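The slow business of black

Matt black is the most requested finish in British kitchens and workrooms, and the one that generates the most complaints. Morven Moncrieff, who runs the surfaces laboratory at Innes, keeps the returned samples in a plan chest. Most of them have nothing structurally wrong with them. They have been polished by use until the sheen no longer matches the part beside it.

Gloss is a measure of how much light a surface throws back at the mirror angle. The instrument is a small box placed flat on the sample, with a lamp at one end and a detector at the other. For very matt finishes the lamp is set at 85 degrees from the vertical, since at steeper angles a dead flat surface returns too little light to separate a good panel from a poor one. Innes rejects a new black panel that reads above 9 units.

A low reading is obtained by roughening the top of the film on a very small scale. The usual method is to add fine silica to the lacquer. As the solvent or water leaves, the film shrinks down around the particles and they stand slightly proud, scattering the light.

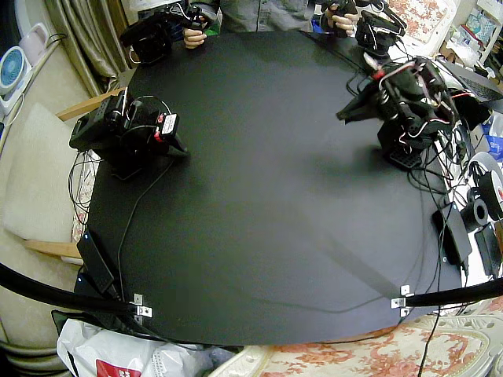 The difficulty is that the particles take all the wear. A sleeve drawn across the surface several hundred times a day bends or breaks the highest points, and the film between them is left to do the reflecting. The result is known in the trade as burnishing. It cannot be washed off, and cleaning makes it worse if the cloth is at all abrasive.

Moncrieff's rub test uses a felt pad under a fixed weight. A conventional silica lacquer went from 6 units to 17 in 225 strokes. The same lacquer in pale grey changed by a similar amount, but her panel of staff could not pick out the rubbed area by eye. On the black they found it at once from across the room.

"The number is the same and the complaint is different," she says. "Black has no scattered light of its own to hide the change. Whatever comes off the top is all you see."

Fingerprints are a separate fault, often confused with the first. Skin grease fills the gaps between the high points and makes a smooth patch, which darkens the surface when viewed from above and brightens it when viewed towards a window. The patch is removable. The usual error is to attack it with a cream cleaner and so turn a temporary mark into a permanent one.

Why not simply use a harder lacquer?

Hardness helps against scratching but does little for burnishing, and a very hard film tends to crack at the edge when the board beneath it moves with the seasons. 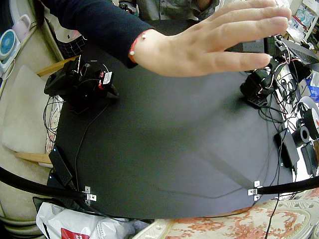

Is a matt surface harder to clean than a glossy one?

It takes slightly more effort, as grease sits in the texture, but warm water, a drop of washing-up liquid and a soft cloth will remove most marks if they are dealt with the same day.

The more promising work does away with added particles. In the process used at Falterura, a finishing plant supplying office furniture makers, the wet lacquer is first exposed to short-wave ultraviolet light under nitrogen. Only the outermost skin cures. It shrinks over the liquid beneath and draws itself into microscopic folds, after which ordinary ultraviolet lamps cure the remainder. The folds are the same material as the rest of the film, with nothing standing proud to be knocked off.

Parveen Janjua, the plant's process engineer, lists the drawbacks without being asked. The nitrogen is a running cost. The lamps age, and the texture shifts as they do, so gloss is checked at the start and finish of each batch. Film weight has to be held closely: too thin and the folds do not form, too thick and they become coarse enough to feel. Her records for June show 471 panels coated and 9 refused, all of them from the same morning, when a coating roller had been set too light.

On Moncrieff's felt rig the folded finish moved from 4 units to 6 over the same 225 strokes. She regards the result as good and the test as incomplete. Felt is clean and dry, whereas a desk edge meets wool, denim, watch straps and hand cream. A second rig, with a strip of woven polyester and a trace of synthetic skin grease, is being calibrated now.

Edges remain the weak point under either method. A flat panel passes under the rollers and lamps at a constant distance, but a curved or rounded edge does not, and is generally sprayed afterwards by hand. Two finishes made in two ways then have to match at every viewing angle, and they seldom do. Paula Dobre, who buys tops for the furniture maker Brerna, inspects each one at arm's length with the light behind it, then turns it through 90 degrees and looks again.
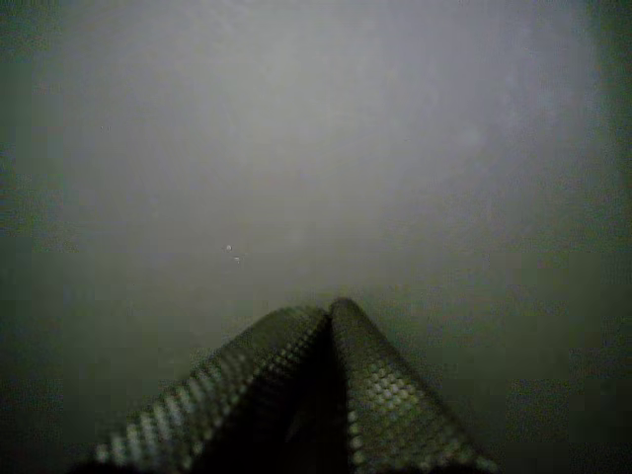 Looking after a matt black top

Dust with a dry, soft cloth, using no pressure. Grit trapped under a cloth does more harm than the cloth itself.

Wash with warm water and a little washing-up liquid, then wipe with clean water and dry. Cover the whole top each time. Repeated spot cleaning gives a patch of its own.

Avoid cream cleaners, melamine sponges, furniture polish and anything containing wax. Wax fills the texture and raises the gloss unevenly.

Put felt under lamps, trays and keyboards, and check it for grit when the desk is moved.

Burnished areas cannot be restored at home. A finisher can sometimes abrade and recoat the whole face, though the colour match to neighbouring parts should be agreed on a sample first.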